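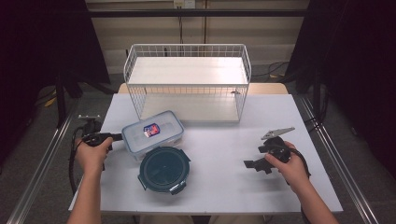

White wire basket and a clear storage container with a sticker on its lid.

Section 6: Running a belief-change session in Gestora

I wrote this part of the guide after my third term of running these studies, so it's mostly the things I wish I'd had pinned above my desk. The idea is simple enough: people rate how sure they are of a claim, read some evidence, then rate it again. Gestora does the sums (thank goodness!), but it only does them properly if you set it up in the right order.

1. Open a new session and choose "Two ratings" from the list. Leave "Free text" off for now – you can add it at step 5.

2. Paste in your claims, one per line. I use 35. The programme will take 57, but my people get tired and start clicking the middle of the scale long before then.

3. Set the scale from 0 to 100. Hide the number from participants and let them drag the slider by feel.

4. Attach one piece of evidence to each claim. Keep the length even! My first batch had two lines for some and half a page for others, and Renata Valdebenito very kindly pointed out that I'd measured patience.

5. Switch on "Free text" if you want people to say why they did or didn't shift. These answers are my favourite bit and they take ages to code, so block out an afternoon.

6. Press "Shuffle", then "Lock". The order matters here, as a locked session can't be shuffled.

Note: the second rating screen starts with the slider in the centre. If you'd like it to start where the person left it, tick "Carry over" under Display. I leave this unticked, though Sándor Csonka does the opposite and we've agreed to differ.

Caution: don't show the group average until everybody has finished both ratings. Once people see what the others think, their second answer drifts towards it, and you can't separate that from the effect of the evidence.

Caution: if a session sits idle for over 6 minutes it closes itself and keeps only the first ratings. Warn people before they wander off to make tea.

When the last person is done, press "Close and export". The file lands in your Results folder with one row per person per claim. Checking for blank rows comes next, in Section 7.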